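Stalby opens orders for its two-arm table kit, with a rental plan for small workshops

May 28, 2025

Stalby has opened orders for the Durnudell, a two-arm robot kit which is mounted on a table and is meant for sorting and tidying of small items. The company showed the kit for the first time last winter, but until now only a few partners could get one. From this week any workshop, school or repair business can place an order on the Stalby site, and the first boxes are planned to leave the warehouse in June.

The kit comes in two versions. The basic version has both arms, the front rail, the mounting plates, the control boards and the power supply. The full version adds the side walls and a table top, and also the setup visit, where a technician from Stalby comes to the customer and stays for one day. Customers who already have a good table can take the basic version and save some money. Stalby asks only that the table is flat and does not move when someone leans on it.

Prices are not printed on the site. The customer must fill in a form and gets an offer by email. We asked for an offer with the basic version and received it on the next morning. It was a clear document of two pages, with the cost of each part on its own line. Shipping was listed separately, and so was the training.

What is new compared with the partner version is mostly the software, which is called Seletano. In the earlier version the user had to write small scripts to teach a task. Now a task can be taught by moving the arms by hand and saving the movement. The program keeps the movements in a list, and the user can put them in order, repeat them or remove them. Stalby says that a simple task, such as taking a cable out of one basket and putting it into another, can be taught in 30 minutes by a person with no training in programming.

Cables are the example that the company uses most often, and it is a fair choice. Hard objects of one shape are easy for most robots in this class. A cable bends, hangs down and catches on other things, and two pieces of the same cable never lie in the same way. Shops which take back old electronics have a lot of this work, and it is boring for the people who do it.

We spent a morning with the full version at a repair workshop which was one of the partners. The workshop uses it for sorting returned cords, and its two arms are attached to the same rail at the front of the table. The baskets are ordinary plastic ones that the workshop bought itself. Stalby does not sell baskets and says in the manual that almost any open container can be used, if it is not too deep for the gripper.
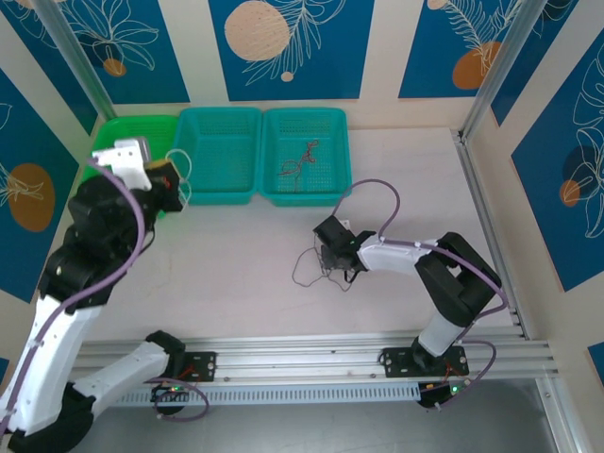
Rudd, whose comment came by email after we wrote to several owners of the partner version, is mostly content with the kit but would like a better answer about the grippers. The fingers hold a thick cord well, Rudd wrote, but with thin wire they need more tries, and the setting for the grip force is hidden too deep in the menu. Rudd also wrote that the baskets should be fixed to the table with tape or clips, as the arm can push a light basket a little to the side, and after this the saved positions are not correct anymore.

Stalby knows about the second problem. In the new Seletano there is a short check at the start of each task, where the program compares the position of the baskets with the saved one and stops if the difference is more than 10 millimeters. During our visit we tried this with a basket which we moved on purpose, and the program stopped and showed a message. The message was easy to understand. After we put the basket back, we had to start the task from the beginning, and a button to continue from the same place would be useful.

For thin wire the company offers a second pair of finger tips, made from a softer material. They cost extra and are changed with a small key that is in the box. We did not test them.

The noise is low enough for normal talking beside the table. The speed will disappoint people who have seen videos of factory robots. The arms of the Durnudell move at a calm pace, and a person who sorts cords by hand will be faster in the first hour. The company does not hide this. Its sales page says that the kit is for work that can run beside other work, and that a person should be near enough to help when a cord gets stuck.

Some points for those who think about ordering:

The table needs free space on all sides where people walk, and the manual gives 70 centimeters as the minimum. In a narrow room this can be the biggest difficulty.

The arms are delivered already assembled, but the rail must be mounted by the customer in the basic version. The instructions have good drawings. The text in them was translated and in a few places it is hard to follow, mainly in the chapter about the control boards.

The power and data cables of the arms should be checked every month, according to the manual. They bend with each movement and are the part that wears out first. A set of spare cables is included only in the full version.

Seletano runs on a normal computer with Windows or Linux. The computer is not part of the kit. An internet connection is needed for the installation and for updates, and after this the program works without it.

The rental plan is new as well. A customer can rent the full version for 116 days and send it back after this time, or keep it and pay the rest of the price. The rent that was already paid is then subtracted. Damage from normal use is covered, but broken finger tips are not. The rental plan is at first limited to customers who can be reached by the technicians of Stalby in one day of travel, and the company wants to look at other regions after the summer.

Support is given by email and by phone during office hours. There is also a forum where owners share their saved tasks. At the moment most of them are for cables, small boxes and plastic caps. A task from another owner can be loaded into Seletano, but the positions must be adjusted to the own table, and this took us longer than we expected. For our first try it was quicker to teach the task again from zero.

Our impression of the Durnudell after one morning is good, with some limits. The teaching by hand works well and the program is simple enough for a person who has never used a robot. The grip on thin objects and the restart after a stop should be improved. A workshop with a steady flow of similar items will get more from it than a workshop where the work changes every day, and for the second group the rental plan is the safer way to find out.

Stalby plans an online presentation of the kit in June, with time for questions. Registration is free and is done with the same form as the price offer. Owners of the partner version get the new Seletano without extra cost, but they must ask for it by email, as the old program does not update itself to the new one.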